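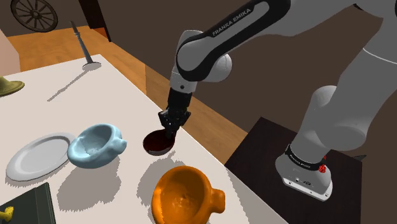 *Fig. 4-1. Small bowl, white tabletop.*

## 4. Setting Up and Using the Gullik Kitchen Scale

Section 3 covered getting the scale out of the box. If you skipped it, check that the foam wedge is no longer under the weighing plate. A scale with the wedge still in place believes that everything in your kitchen weighs the same, and our service desk hears from several of its owners every March.

### 4.1 Finding a place for it

The Gullik needs a surface that is flat, level, and hard. Most kitchens have one, usually under the mail.

1. Clear a spot on a counter or table a bit larger than the scale.
2. Press down on the spot with the flat of your hand. If it gives, pick another.
3. Set the scale down with the display facing you.
4. Push gently on each corner of the scale in turn. It should not rock.
5. If it rocks, turn the foot under the low corner counterclockwise until it touches. Recheck the other corners, one of which will now be wrong.
6. Keep going until all of them behave.

**Caution:** Do not level the scale with folded paper, coins, or a wedge of cork. Paper compresses, coins slide, and the cork will be wanted later.

Things that upset the reading and are easy to overlook:

- a tablecloth, including the thin kind
- a ceiling fan
- a refrigerator sharing the same counter run, when the compressor starts
- the power cord of some other appliance touching the plate
- a cat

**Note:** Stone and tile counters get cold at night. If the scale has spent the night on one, or in an unheated pantry, let it stand in the warm room for 60 minutes before you weigh anything you care about.

### 4.2 Batteries

The scale takes 2 AAA batteries. They are not included. We know.

1. Turn the scale over and rest it on a towel.
2. Slide the battery door toward the arrow. It is stiff the first time.
3. Fit the batteries as shown on the label inside the compartment. They face opposite ways.
4. Close the door until it clicks.
5. Turn the scale right side up, put it back where it was, and go through 4.1 again from step 4.

Do not mix old and new batteries. Rechargeable batteries work, but the low-battery warning will come on early and stay on, and you will stop believing it.

### 4.3 First power-up

1. Make sure nothing is on the plate.
2. Press **ON** once and let go. Holding it down opens the service menu, where there is nothing for you.
3. Wait. The display shows every segment it has, then a row of dashes, then zero.
4. If it shows anything other than zero, press **TARE**.
5. Press **UNIT** to step through grams, ounces, pounds and ounces, and milliliters.

The scale remembers the last unit you used. It does not mention this, so read the corner of the display before following a recipe. Danylo Sydorenko in our test kitchen once made a cake with 70 ounces of flour and kept going well past the point where a person might have wondered.

**Note on milliliters:** The milliliter setting assumes you are weighing water. Milk is close. Oil and honey are not, and the scale has no way to tell what you poured. For those, use grams and look up the weight in your recipe book.

### 4.4 Weighing into a bowl

Any bowl will do if it is stable, dry underneath, and sits entirely on the plate. A small bowl suits salt, yeast, spices, and anything else you would prefer to catch a mistake in. A large bowl suits everything else, up to the point where it hides the display.

1. Turn the scale on and wait for zero.
2. Put the empty bowl in the middle of the plate.
3. Wait for the small circle at the left of the display. It means the reading has settled.
4. Press **TARE**. The display returns to zero.
5. Add the first ingredient slowly. Stop just short of the amount and finish with a spoon.
6. Write down the weight if you need it. Pressing **TARE** again will forget it forever.
7. Press **TARE** and add the next ingredient.

If you overshoot, take some out. This works for flour and sugar. With vanilla extract you will have to live with your choices.

When you lift the bowl off, the display shows a negative number. That is the weight of everything you have tared so far, and it is correct. Press **TARE** with the plate empty to clear it.

**Caution:** Do not drop the bowl onto the plate. The sensor will put up with a heavy bowl placed gently for years, and a light one dropped from shoulder height for rather less time.

#### If you want to know what the bowl weighs

Weigh it once while it is empty and write the number on a piece of tape stuck to the bottom. Melaniia Bilyk, who wrote the first version of this manual, has done this to every bowl she owns. It lets you work out what is left in a bowl you forgot to tare. It also makes her very easy to buy tape for.

### 4.5 Very small amounts

The Gullik reads in whole grams. It is good at flour and vague about saffron.

If you sprinkle something on a pinch at a time, the scale may not respond at all. It treats a slow, tiny change as drift and quietly cancels it. To get around this:

1. Weigh a larger amount of the same ingredient in a small bowl and press **TARE**.
2. Spoon out what you need.
3. Read the negative number. Ignore the minus sign.

For amounts under 2 grams, use a measuring spoon. We sell a finer scale, the Brudex, and would be happy for you to buy it, but a spoon costs less and needs no batteries.

### 4.6 Auto-off

The scale turns itself off after 30 seconds if the reading has not changed and no button has been pressed. People who stop to crack eggs find this short.

To make it longer:

1. With the scale off, hold **UNIT** and press **ON**.
2. Release both when the display reads **A30**.
3. Press **UNIT** to change it to **A60**.
4. Press **TARE** to save.

The second setting gives you 60 seconds. There is no "never" setting. An early version had one, and we replaced a great many batteries for people who said they had never touched it.

**Note:** If the scale shuts off partway through a recipe, your tare is lost. Do not empty the bowl. Turn the scale on with the bowl in place, wait for it to zero itself, and carry on with the next ingredient. You need to remember which one that was.

### 4.7 Cleaning

- Wipe the plate with a damp cloth and a drop of dish soap.
- Dry it right away, including the groove around the edge, where sugar goes to retire.
- Use a dry, soft brush on the buttons.
- Do not use scouring pads, bleach, or anything with a picture of a gleaming oven on it.
- Do not put the scale in the dishwasher. The plate does not come off, whatever you may have read, and people who have removed it have done so only once.

### 4.8 When the display says something odd

| Display | Meaning | What to do |
|---|---|---|
| `Lo` | Batteries are low | Replace both |
| `EEE` | Too much weight | Take it off now |
| `---` | Reading will not settle | Check for drafts, wobble, cat |
| `UnSt` | Moved during power-up | Turn off, leave alone, turn on |
| `CAL` | You are in the service menu | Take out a battery, put it back |
| Nothing | Off, or no batteries | See 4.2 |

If none of that helps, contact Donard customer support at the address on the back cover. Please have the serial number ready. It is on the underside of the scale, so take the flour off first.

### 4.9 Changes to this section

Revised 12/19/18 by Myroslav Melnychuk.

- Auto-off instructions corrected. The old ones turned the beeper on.
- Beeper instructions removed along with the beeper.
- Warning about cork added at the request of the service desk.
- Milliliter note rewritten after letters about honey.

Section 5 covers calibration, which you should not need.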